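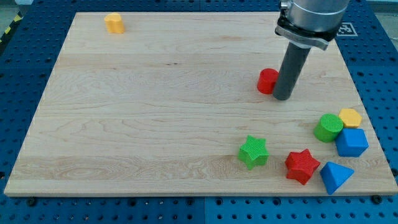 Marius Ciobanu wrote in to ask whether the touch-off has to be repeated every time the board is lifted for cleaning, or only when the tool has been changed. Every time. The board does not go back to exactly the same height, and a small error at one corner becomes a large one at the far side.

4.3 Seating the board and setting the work height

Do this section after the table has been leveled (4.2) and before you load any block program. You need the Modow key set, a clean dry cloth and the paper gauge from the accessory bag.

Caution: Keep the arm in hand-guide or slow mode for all of these steps. Stay outside the yellow-and-black floor tape when you return the cell to automatic.

1. Move the arm to the park position and press Hold.

2. Take all blocks off the board and put them in the tray.

3. Wipe the blue table and the underside of the board. Check the table holes for chips or grit.

4. Set the board down with the grain running left to right, as seen from the operator side.

5. Push the front edge of the board toward the two front bolts until it stops. Do not tighten the bolts against the wood.

6. Press on each corner in turn. If the board rocks, lift it and go back to step 3.

7. Open Setup > Work Height on the Furska panel and choose New.

8. Jog the rod tip down over the first corner at slow speed. Stop when the paper gauge drags but still slides.

9. Press Store. Repeat for the other three corners.

10. Read the spread value. It must be 28 or less. The panel shows this in hundredths of a millimeter.

Note: A spread over 28 usually means dirt under the board. A spread over 200 means the wrong tool is selected – go to 4.1 and start again.

11. Press Accept. The panel asks for the setup code. The factory code is 1448 until you change it.

4.4 Checking with blocks

1. Put the blocks back on the board. They do not need to be in any order, and a few of them may touch.

2. Run program 19 (Slow Approach). The arm goes to a block and stops with the tip just above the board.

3. Look at the gap from the side. The tip must not press on the wood.

4. Check that the marker on the table can be read with the arm parked. The wrist housing may cover part of it while the arm is working over the right side.

Caution: Do not use spray cleaner on the marker. It leaves a film that reflects light. Use the dry cloth.

If program 19 stops with "Height mismatch", repeat 4.3 from step 7. If the message comes back, check the clamp under the black collar for play – see 6.2, Wrist and bracket.

Owners of the older Barua table should use the long bolts and skip step 5.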